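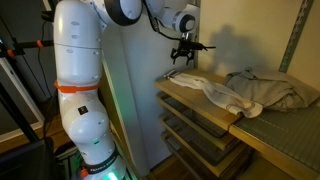
A robot arm with a two-fingered gripper. The sock is on the top shelf.

Which Hand Should a Robot Wear?

You get one pair of hands and you keep them. A robot arm can swap. At the Telleck lab, people try different grippers on an arm to find out which one is best at picking up laundry, a job you may also have been avoiding.

The black gripper in the photo has 2 short fingers that pinch, like a crab with good manners. Pinching works well on blocks. Socks are harder — they flop, fold and change shape the moment you touch them.

To be fair to every gripper, each one gets the same sock and 50 tries. Narayanan Namboodiri writes down every grab, including the embarrassing ones. In March the pinching gripper picked up the sock 31 times. A soft rubber one called Rerno managed 38, but it was slower.

Try it yourself: pick up a sock using just your thumb and one finger. Now do it wearing oven mitts. Keep score, and no cheating with your teeth.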